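How to Score a Fight at Home (and Enjoy the Arguing Afterward)

Posted September 16, 2022

A friend from my old gym, Lev Tkachenko, used to fill in a scorecard for every fight he watched, even the undercard bouts that went out at dinner time. I teased him for years and then I tried it one evening, and now I can't watch a card any other way. You notice so much more! If you've ever sat there at the end of a close decision wondering what on earth the judges were looking at, this is a nice way to get a little closer to an answer.

I'll walk you through how I do it. It takes a pen, some paper and a bit of patience with yourself for the first few fights.

What you need

Any notebook will do. I've gone through a stack of the Pirkholm ones, the kind with the soft cover that lies flat on your knee, and I rule each page into columns before the show starts: round number, red corner, blue corner, and a wide space for notes. Leave the notes column wider than you think you need. My first pages in July had notes running up the margins and around the corners, and I couldn't read half of them by the main event.
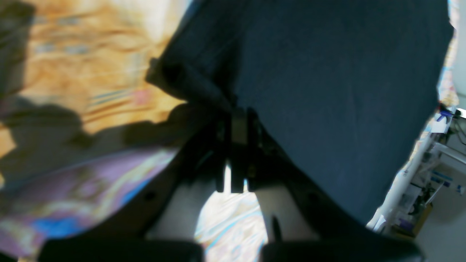 The gripper over patterned cloth in white, pale blue and beige.

If you prefer a screen, there's a little scoring app called Zutent that some of the folks in our watch group like. I tried it for a month and went back to paper, mostly for the pleasure of crossing things out.

Step 1. Learn the ten-point system

The winner of a round gets 10 points and the loser usually gets 9. That's a 10-9 round, and most of the rounds you score will be 10-9. If one fighter clearly runs away with it, doing real damage and controlling the other person for long stretches, you can go to 10-8. A 10-7 is very rare and you may go years without writing one down. A 10-10 is allowed but frowned upon, and I'd ask you to try hard to pick somebody, even if you grumble while doing it.

Step 2. Know what counts

Effective striking and grappling come first, and by a long way. Ask yourself who did more to hurt the other fighter or to move toward finishing the fight. Only if that really comes out even do you look at who was more aggressive in a way that worked, and only after that do you look at who controlled the space in the cage. A takedown that leads to nothing, where the other fighter pops right back up, isn't worth very much by itself. This was the hardest one for me to unlearn – I grew up wrestling and I still want to stand up and cheer for every double leg.

Step 3. Turn the sound down

I know, I know. The commentary is half the fun. But a crowd that roars at every blocked kick will pull your score around without you noticing, and so will an announcer who has a favorite. Try it quiet for 2 fights and see whether your cards look any different. You can always turn it back up for the walkouts.

Step 4. Write during the round, score at the horn

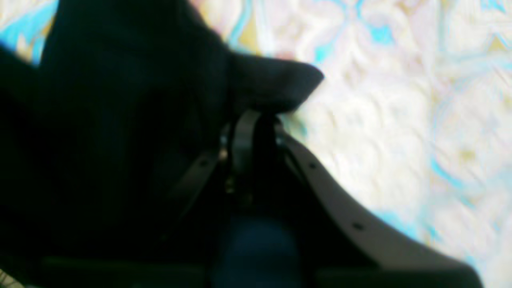
Step 5. Use the same shorthand every time

Step 4 is simple enough that I nearly left it as a heading, but do stick to it. Short notes while they fight, then your number as soon as the horn goes, before the replays start. The replays show you the best few seconds of a five-minute round and they will talk you into things.

As for shorthand, mine goes like this: J for a jab that lands clean, K for a kick, TD for a takedown, KD for a knockdown, and SUB with a circle around it for a submission attempt that looked close. An arrow up next to any of these means it really hurt. Make up your own if you like, just keep it the same from one card to the next, so that you can still read your pages later on.

Step 6. Add it up and compare

Total each column when the fight ends and write your result down before the announcer reads the official one. Then look at the judges' cards round by round. You can have the same winner and disagree about nearly every round, and those are the fights worth watching again. Our group meets at Beaulieu, over on the corner, and we pass the notebooks around the table during the break. Last time the second round of the co-main split us right down the middle and the food got cold while we argued.

One more thing: don't change your old scores. It's very tempting after a rewatch. Put the new score next to the old one in another color and leave both.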